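Felt table covers: glue down or leave loose?

Forum index > Workbench and Furniture > Surfaces

c_onuoha
I have a folding table that gets used for sorting, photographing and packing small stock. The top is melamine and everything slides on it. I want to cover it in felt and I am stuck on whether to bond the felt or leave it as a removable cover.

Top is 2000 mm long. Felt I have priced is a wool blend at 300 g per square meter. The supplier (Westham) also sells a needle-punched polyester at the same weight for less than half. The table gets folded and carried in January and then stays up for the rest of the season.

Questions are mainly adhesive choice, edge treatment, and whether the cheaper felt pills.

nsoylu
Leave it loose. Bonded felt can't be washed and it can't be turned when one side wears. Cut it oversize, fold under, and use spring clips on the short ends. I have had the same piece on since I set up the shop.

Pilling depends on fiber length more than on price. Short-staple wool blend pills faster than decent polyester.

Papadakis
Disagree on loose. On melamine a loose cover creeps. You pull a heavy item toward you and the felt comes with it, then you have a ridge down the middle. Clips on the short ends do nothing for the long direction of the table across the middle 1200 or so.

Bond it. Contact adhesive on both faces, wait until it is touch dry, lay from the center out with a dowel. Scuff the melamine first with 120 grit or the adhesive will let go in sheets.

nsoylu
You get a ridge if the cover is cut flat to size. With a fold-under on all four sides and clips on the long edges too there isn't enough slack to make one.

Papadakis
He said spring clips on the short ends because you said spring clips on the short ends. Now it is all four.

nsoylu
He didn't say anything about clips. I did, and I am amending it. Clips on all four sides.

kyriaki_b
Third option is a thin backing. I use 3 mm closed-cell foam between the top and the felt, tacked to the top with double-sided tape, felt loose over it. The foam grips the melamine and the felt grips the foam. No creep so far and the felt still comes off for washing.

Mine is polyester, blue. Color matters more than people expect if you photograph on it. A saturated blue throws a cast on anything pale that sits close to the surface. Gray is easier to work with but shows lint from every dark cloth.
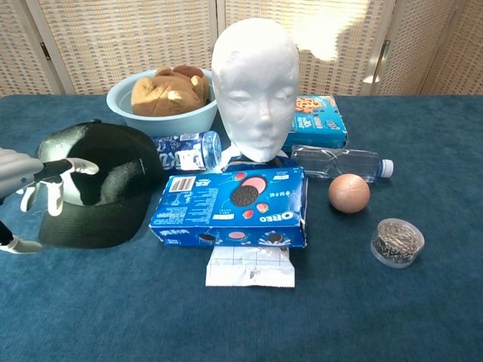
Blue felt with the wicker screen at the back. Strong sun on the screen.

For pale items like the foam head I set white balance off a gray card lying flat on the felt, then check the underside of the chin. If that still reads blue I put a sheet of white card down just outside the shot.

c_onuoha
Useful, thanks. Does the foam compress permanently under weight? I sometimes leave full crates standing overnight.

kyriaki_b
Yes, slightly. Crate feet leave marks that recover in a day or two. A stack left for a month left marks that did not. Cross-linked foam is better than the packaging grade.

savvas_tz
On adhesive, if you do go the Papadakis way, avoid the water-based contact types on felt of that weight. They soak through at the seams and dry hard. I used Nultiten on one top and the result was fine in the middle and stiff as a board for the outer 12 mm where I had put it on too heavy. Spray grade went on more evenly but the overspray got everywhere.

Papadakis
Agree on coat weight. Roller, not brush. Mask the edge.

nsoylu
And in two years when it is stained?

Papadakis
Heat gun and a wide scraper. Takes an afternoon. I have done it twice.

nsoylu
A washing machine takes less than an afternoon.

savvas_tz
Wash the wool blend and you will have a smaller table cover. Cold hand wash only, dry flat. The polyester can take a gentle cycle but skip the dryer.

One thing missing so far is the fold. If the table folds in the middle then bonded felt has to be cut at the hinge line. That leaves two raw edges in the center of the work surface, and they fray with wool and fuzz with polyester.

c_onuoha
It does fold in the middle. Should have put that in the first post.

Papadakis
Then I would still bond it, in two halves, and seal the cut with a thin bead of fabric glue. But I accept it is less clear-cut.

c_onuoha
Decision for now is polyester in gray, loose, over the cross-linked foam, clips on all sides. Foam cut at the hinge, felt in one piece. The Bondumlow depot has the felt in stock at full width so there is no seam. Will post again once it has been through a wash.

nsoylu
Wash it once before you cut it.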